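3.2 Wear and soiling of sheet-metal storage bins

The second part of the survey concerned open metal bins used for small mixed articles. These are common in workshops, nurseries and lost-property rooms, where things of very different weight and hardness end up in the same container. Earlier work by Kragh on the Overgaard stores dealt only with plastic crates, and its grading scale had to be changed before it could be used on bare metal. On plastic, a scratch and a stain can usually be told apart by touch. On brushed metal they often look alike from a normal standing height, and the surveyor has to know which part of the bin is being looked at before a mark can be graded.

We therefore graded the walls and the floor separately. Walls take most of their marks when articles are put in or lifted out, and these tend to run up and down. Floors take theirs from sliding, and the marks run in any direction. A third grade was kept for the lower part of each wall, where both kinds of contact occur. Reflections were a nuisance throughout. A bright article lying close to a polished surface gives a coloured patch which is easily written down as a stain, and in May we discarded 15 record sheets from the Zikum site for this reason and did them again.

Figure 1 gives a typical case. The floor has fine scratches and worn patches, which we graded as light, while the shiny band below the far wall has dark scuffs, vertical streaks and ragged scratches along its lower edge and was graded as heavy. The reddish patch just above the rim of the cup was left out of the grading — patches of this sort, next to an article of similar colour, were treated as doubtful under the rule given above. The small dark spot on the lower-left part of the floor was entered as a single mark of unknown origin.
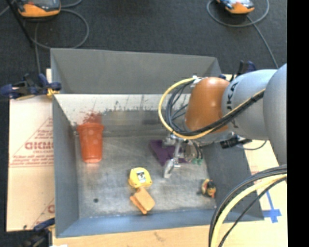 Figure 1. Interior of a sheet-metal bin holding mixed articles, among them a red-orange cup, a yellow tape measure and a dark purple cloth.

3.3 Effect of the contents

Articles were sorted into hard, soft and mixed. Cups and tape measures were entered as hard, cloths as soft. Small toys were entered as mixed unless they were plainly of one material, a decision that the two surveyors did not always make in the same way. Where they differed, the entry made by the first surveyor was kept.

Of the 50 bins surveyed, 38 had a heavier grade on the lower wall than on the floor. The difference was found at both the Zikum and the Prumari sites. It was not clearly related to the share of soft articles, although the bins at Prumari held more cloth and we had expected their floors to be in better condition. One possible reason is that a cloth covers only a small part of the floor and is moved each time something beneath it is wanted. The surveyors also noted that cloths were often left where they fell — the hard articles were more likely to be pushed towards a wall.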